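CHAPTER 5
Two-Arm Handling of Small Parts

5.1 A Demonstration at Kuslow

The material in this chapter follows the order of a demonstration given to second-year students at the Kuslow test hall one Sunday in January. The session ran 30 minutes. It was led by Bogumił Zalewska, who designed the task sequence and wrote the timing tables reprinted in Section 5.4.

The task is simple to state. A small block rests on a flat table within reach of both arms. One arm must grasp it, lift it, and pass it to the other. Chapter 4 treated the first half of this task for a single arm. The second half adds a new condition -- each gripper is now a moving obstacle for its partner.

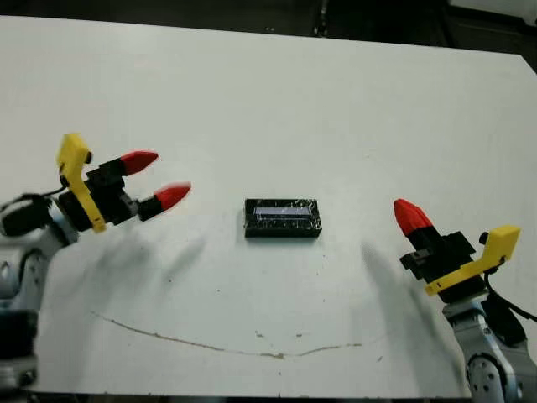

Figure 5.1. Two-arm station with black block, left gripper open. Photo: Shukla Farix, Kuslow test hall.

Note the position of the left gripper in Figure 5.1. The red fingertips are spread and the opening faces the middle of the table, with the block still some distance to the right. We call this the pre-grasp pose. A planner must choose it before it chooses a path, and a poor choice here cannot be repaired by a slower approach.

Surface finish also matters. Small glossy highlights, such as those on the block, can shift as an arm's shadow crosses the table, and an edge detector may report them as corners. Section 5.3 returns to this problem.

Zalewska's log for the task, kept with the Zokamel controller, holds 1,447 trials. Of these, 170 ended in a failed handover. Students should read the log extract in Section 5.4 before attempting Exercise 5.

Terms introduced in this chapter: pre-grasp pose, shared workspace, handover point, release delay.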